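Skorkik 腕部相机套件，2,099 到底值不值？用了一阵，说点不好听的

楼主：铁皮饭盒
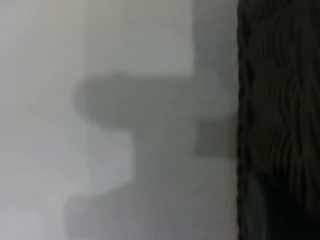

先交代背景。我自己玩桌面机械臂，纯业余，没有公司报销，每一块钱都是自己的。Skorkik 这套腕部相机加标定板加软件授权，官网挂 2,099，我在 Clamham 店里蹲到活动价 1,808，下单的时候还觉得捡了便宜。

商品页写的是“近距离抓取全程清晰”，我就冲这句买的。现在的感受是，远一点的画面还行，手腕一贴近东西，整片整片地糊，边缘软得根本没法拿来做定位。再一动起来，糊上加糊。同一个画面里，有纹理的东西还能看出点纹路，浅色平面就是一团灰白，什么细节都别想。

软件也一言难尽。标定向导走到第 4 步经常卡住，要退出去重来，重来之前填的参数还不保存。说明书里写“如遇异常请检查连接”，连接好好的，检查什么？

问过客服，回复是“建议优化使用环境光照”。我家灯够亮了，再亮我得戴墨镜干活。

想问问同样买了的各位，是我这台有问题，还是大家都这样？准备退货，先听听意见。

――――――――――

2楼 慢速夹爪

先问一句，你对焦环拧过没有？这货出厂对焦是锁在中远距离的，侧面有颗小螺丝，松开才能调。说明书里确实写了，藏在附录里，字小得跟蚂蚁一样。

我的调完以后近处好很多。不能说完美，但不至于一团灰。

――――――――――

3楼 铁皮饭盒（楼主）

回2楼：拧过。往近处调，近处稍微好点，远处就全完了。我要的是从高处看到料、下去抓、抓的时候还能看，这一整套下来它总有一段是瞎的。

而且一个卖 2,099 的东西，把“近距离全程清晰”写在商品页最上面，把对焦螺丝写在附录里，这个顺序就很说明问题。

――――――――――

4楼 半桶机油

定焦镜头就这样，物理规律，不是 Skorkik 一家的毛病。景深就那么点，你又要近又要远，那得上自动对焦，价格翻着跟头往上走。

另外动态糊跟对焦是两回事，楼主混在一起骂了。动态糊看曝光时间，默认曝光是自动的，光一弱它就往长了拉，手臂一动肯定拖影。手动把曝光压下来，增益提一点，噪点会多，拖影会少。先改这个再谈退货。

――――――――――

5楼 今天也没标定成功

同意楼上前半段，不同意后半段。定焦有景深限制谁都懂，问题是它敢写“全程清晰”。你写“工作距离见参数表”，我一句话没有。再去看参数表，工作距离那一栏写的是“适用于多数桌面任务”，这叫参数？

手动曝光我也试过，软件里那个滑条没有单位，拖到一半和拖到四分之一看着差不多，重启以后又回到自动。每次开机拖一遍，拖得我心烦。

看我 ID 就知道我卡在哪一步了，对，也是第 4 步。

――――――――――

6楼 路过的电工

没买，围观。商品页那几段演示视频你们仔细看过吗？手臂下去的时候都切镜头了，从俯视直接切到夹住以后，中间那一截从来没放过。我当时就觉得不对劲，没下手。

――――――――――

7楼 铁皮饭盒（楼主）

回6楼：刚回去翻了一遍，还真是。服了。

回4楼：曝光按你说的压了，拖影确实少了，这点我收回一部分，算我没分清楚。但是贴近了该糊还是糊，噪点倒是上来了，浅色背景上一层沙子。我的检测脚本本来还能蒙对几次，现在基本不认了。

――――――――――

8楼 Vashisht用户老黄瓜

说说隔壁的。我用的是 Vashisht 那款，也是腕部的，比这个贵，软件丑得像上个世纪的，但是人家参数表老老实实写了最近工作距离，低于这个距离不保证成像。我买之前就知道最后那一小段看不见，所以那一段走的是记好的相对位移，不看图。

说白了腕部相机最后那一下本来就不太能指望，离得太近，随便什么东西往镜头前一挡就是一大块灰影子，谁家的都这样。楼主的思路可能得改一改。

――――――――――

9楼 半桶机油

8楼说的是正路。接近之前拍一张清楚的，算好位置，后面闭着眼走。非要全程看图，那就固定位置再架一台。

――――――――――

10楼 铁皮饭盒（楼主）

道理我听进去了，但你们想想，我要是能接受闭着眼走，我买它干嘛？我原来在架子上固定了一台普通摄像头，配合位移走，成功率也还凑合。多花 1,808 买的就是“最后那一段能看见”，结果最后那一段正好看不见。

――――――――――

11楼 小满不满

我来唱个反调吧，我挺满意的。用途不一样，我是拿它扫货架上的码，距离固定，手臂停稳再拍，从来没糊过。安装孔位对得很准，线也够软，走几个来回不扯。软件是烂，我没用他家软件，直接当普通 USB 相机读的，省心多了。

所以别一棍子打死，看你拿来干什么。

――――――――――

12楼 今天也没标定成功

回11楼：停稳再拍、距离固定、不用他家软件，那你买个便宜的 USB 模组自己打个支架不就完了？2,099 里面有多少是你用不上的授权费，自己算算。

――――――――――

13楼 小满不满

回12楼：支架我不会画，也没打印机。有人就是愿意花钱买现成的孔位，不行吗？

――――――――――

14楼 路过的电工

行，怎么不行。就是这个支架有点贵 :)

――――――――――

15楼 慢速夹爪

有个折中办法给楼主参考：Allent 出过一种近摄附加镜，螺纹能拧到 Skorkik 上，205 一片。我借来试过半天，近处确实清楚了，代价是远处彻底放弃，而且镜片多出来一截，抓矮的东西容易蹭到。我最后还了没买。

――――――――――

16楼 铁皮饭盒（楼主）

谢谢，不过我不打算再往里搭 205 了。花钱买个残的，再花钱给它配眼镜，配完还有一半看不见，这账怎么算都不对。

――――――――――

17楼 半桶机油

要退抓紧退，Clamham 的退货要求标定板不能有划痕，包装盒里那层泡棉也得在。我有个别的套件就是泡棉扔了，扯皮扯了好久才给退。

――――――――――

18楼 铁皮饭盒（楼主）

泡棉在，标定板有一个角上有印子，不知道算不算划痕。星期天去店里问。

退货理由我打算就写商品页那句原话。客服要是再让我优化光照，我就请他们当面演示一遍手臂下去的全过程，不许切镜头。

――――――――――

19楼 Vashisht用户老黄瓜

蹲一个结果。店里那台样机要是也糊，麻烦拍下来发上来，我有个朋友正准备买。

――――――――――

20楼 今天也没标定成功

顺便帮我问问第 4 步怎么过。我已经过保了，退不了，只能跟它耗着。

――――――――――

21楼 小满不满

第4步卡住的试试把系统语言切成英文再跑向导，我刚到手那会儿是这么过去的，之后就没再打开过那个软件。不保证管用。

――――――――――

22楼 今天也没标定成功

回21楼：切了英文，过了第4步，卡在第5步。ID 不用改了。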